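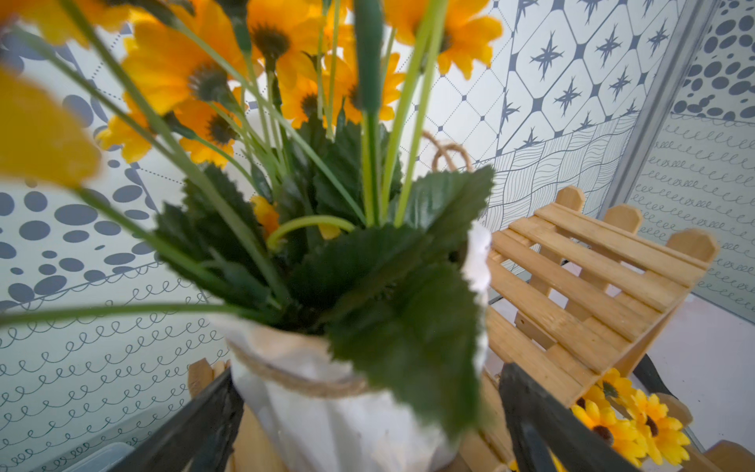 Yellow daisy-like flowers in a paper-wrapped pot.

Magazine > Features > Lab Methods

The freezer that everybody shares

At Haltex we keep plasmid stocks for 400 constructs, and until October most of them lived in one freezer in Stulton. The labels were written by hand. Some had lost their ink, and 20 tubes had no name at all.

We began with the oldest box. Each stock was streaked on a plate, one colony was grown overnight, and the DNA was cut with two enzymes before we sent it for sequencing. It is slow work - a good day gave us five finished stocks.

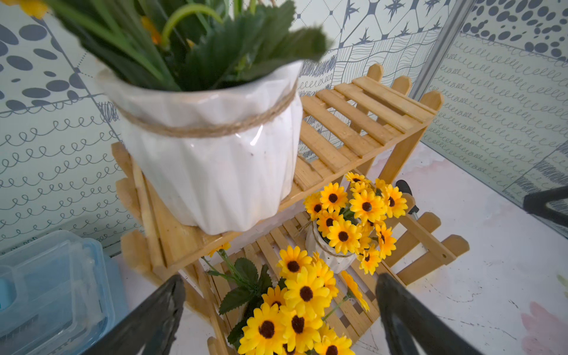 Haltex Molecular Biology Group, Stulton

The maps are now kept in Dranda, our small database, together with the sequence files. A second set of glycerol stocks went to the Yimer site, where it stays at minus 70 degrees.

The unnamed tubes were the most interesting. Several carried an old kanamycin vector which we had believed was lost, and one gave no colonies on any plate. We have kept this last tube, and we will try once more with fresh medium.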